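Home demonstrators wanted: hand-held gripper recordings
Motwood, household tasks team
Posted May 1, 2025

Hi! I'm Karim Fahmy and I look after data collection at Motwood. I'm looking for four people to spend the summer doing chores with a hand-held gripper so our learning system has something good to learn from. You don't need to know anything about robots. You do need to be fine with doing the same small job over and over, a little differently each time, and still caring about it by late afternoon.

The work goes like this. You hold the gripper, the camera on it records what's in front of the fingers, and you do an ordinary task at an ordinary pace. Then you put everything back (not exactly where it was, please!) and go again. Each go is one example. We want 2000 usable ones for the next round of training and we have 1389, so there's a fair bit left to do.
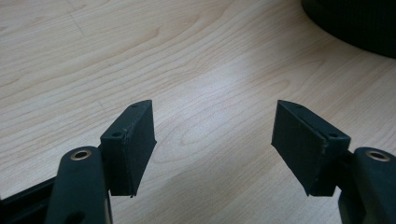

Most people squeeze way too hard on their first day. I did too. Your hand wants to grab things the way it always has, and it takes a while before you start thinking in terms of two flat pads coming together. Brahim Lahlou does the training and he's very patient about it — he'll have you open and close the thing for a good long while before you pick up anything at all. Expect your first 40 recordings to be practice. We pay for those the same as the rest.

A few things I'd love to see in whoever applies. Steady hands are great, but steady attention is better. If you bump something halfway through, I want you to tell us and mark the recording, even if you think it looked okay. I also like people who get curious and try coming in from the other side, or a bit slower, or starting from higher up. Variety is what we're after, and when every example looks the same the system gets very good at one thing and hopeless at everything else. We learned that the hard way last November and had to redo a whole batch.

Soft stuff is where we're shortest right now. Boxes and blocks are easy to find people for, but anything thin that wrinkles and shifts when you touch it needs a lot more examples, and a lot more patience.
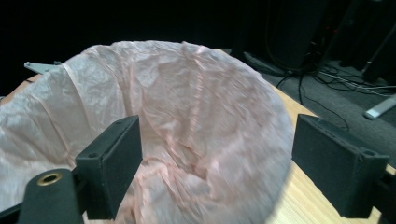

Shifts are half a day, mornings or afternoons, your pick, and you can do both if you like. You'll be on your feet for much of it, and the gripper does get heavy in the wrist after a while, so we take breaks and I'm pretty bossy about them. Left-handed folks, please do apply! We've got nearly no left-handed recordings and Amr Ragab, who sorts through everything afterward, keeps asking me for them.

We pay by the hour, never by the recording. I don't want anybody rushing. The cameras can catch your hands and sleeves, and sometimes a bit of the room, so you'll sign a release before you start. Leave rings and bracelets at home if you can. You need to be 18 or over and able to get to our Dritgate building on your own.

To apply, send me a short note through the form on the Motwood jobs page. Skip the formal cover letter. Tell me about something fiddly you've done with your hands, whether that's hemming curtains or fixing bikes or decorating cakes, and say which half of the day suits you. I read all of them myself, and if it looks like a fit I'll invite you over to try the gripper with Brahim before either of us decides anything.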